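# 把一件T恤叠得平平整整：从捏起一个角开始

入夏以后，我家抽屉里最多的就是T恤，深蓝色的尤其多，因为耐脏，也因为我先生只肯穿这个颜色。以前我叠衣服全凭手感，叠完塞进去，第二天一拉抽屉又是一团。后来慢慢琢磨出一套顺手的办法，写下来跟大家分享，步骤不难，请泡杯茶慢慢看。

先说台面。找一张干净、平整的桌子，浅色的最好，深色衣服放上去，边线在哪里一眼就清楚。床上也不是不能叠，只是床垫软，手一压就陷下去，折痕总是歪的。
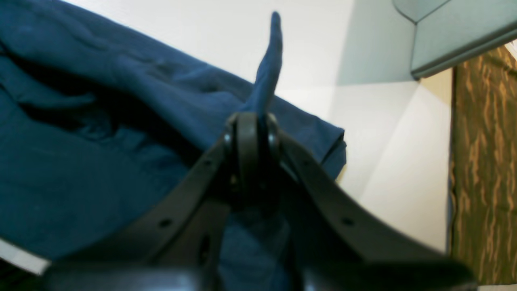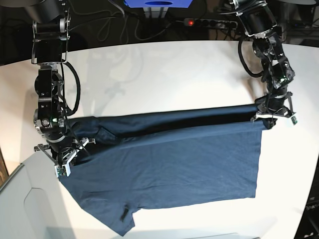 Chantal Vachon 读完初稿后来信说，她照着做了一个星期，最难的始终是第一步，衣服从筐里拿出来皱成一堆，根本分不清哪里是下摆、哪里是袖口，问我有没有什么窍门。这个问题问得真好，我就从这里讲起吧！

## 第一步：找到一个角

别急着把整件衣服抖开。先用两根手指在布堆里捏住一小撮，往上提，让其余的布自己垂下去。提起来以后看一看，有折边、有车线的地方多半是下摆或者袖口，顺着这条线往旁边摸，很快就能摸到一个角。找到了就别松手，另一只手沿着边继续滑，滑到对面那个角为止。

两个角都在手里了，轻轻一抖，放平在桌上。要是抖了还是拧着，多半是有一只袖子翻在里面，伸手进去把它掏出来就好（我家孩子的衣服十件有八件是这样的，唉）。

## 第二步：铺平

衣服横着放还是竖着放，看你的桌子。我的桌子窄，宽40厘米，所以习惯横着放，领口朝一边，下摆朝另一边。铺好以后，用手掌从中间往四周推，把空气和大褶子赶出去。小皱纹不用太在意，棉布嘛，总归会有一点的，穿上身自己就开了。

这时候顺便把两侧的侧缝对一对。侧缝要是歪了，后面折得再仔细，边也是斜的。有些T恤洗过几次以后侧缝会往前扭，那就别管缝线，以衣服的轮廓为准。

## 第三步：第一次对折

两只手各捏住同一条长边的两端，稍微提离桌面一点点，然后一起往里折。这里有两个小地方要留心：

- 两只手的速度要一样。一快一慢，中间就会斜出一道褶。
- 布要稍微绷住，但不要用力扯，扯得太紧，放下去它会弹回来。

折过去以后先别急着松手，把折叠的那一层放稳，再从中间往两头抹一遍。如果一端鼓起来、堆了布，就把那一端重新提起来，往外带一带再放下。

我通常先折三分之一，再把另一边也折进来盖住它，这样成品是长长的一条。袖子露在外面的话，顺着肩线往回折，叠在衣身上面，不要让它越过另一侧的边。

## 第四步：收成小块

从下摆那头开始，往领口方向对折一次，再折三分之一，就成了一个可以立起来的小方块。立不住说明中间有空气，用手掌压一压再试。

厚一点的T恤少折一次也可以，太厚了硬折，抽屉反而关不上。我有一件冬天打底用的，克重标着670，（没错，我也怀疑是印错了），那件我只对折两次，平放在最底下。

## 放进抽屉

竖着排，折痕朝上，一眼就能看见每一件。我用的是 Ellow 的布格子，用鞋盒剪一剪也完全够用，不必特意去买。格子别塞得太满，留一只手掌能插进去的空当，抽的时候旁边的才不会跟着倒。

颜色相近的衣服放在一起容易拿错，我的办法是把带图案的那面朝上，没有图案的就按袖子长短来分。

## 几个常被问到的小事

**刚收下来的衣服能马上叠吗？** 摸一摸领口和腋下，那里最厚，干得最慢，有一点点潮气都再晾一会儿。

**叠完有横着的折印怎么办？** 头天晚上拿出来挂着，早上基本就看不出来了。急着穿的话，手上沾点水抹一抹，再拍平。

**一次叠多少合适？** 我一般听着收音机叠，叠到不想叠为止，剩下的留到晚上。下回想写写带帽卫衣，那个帽子实在让人头疼，我还在试，试好了就放上来。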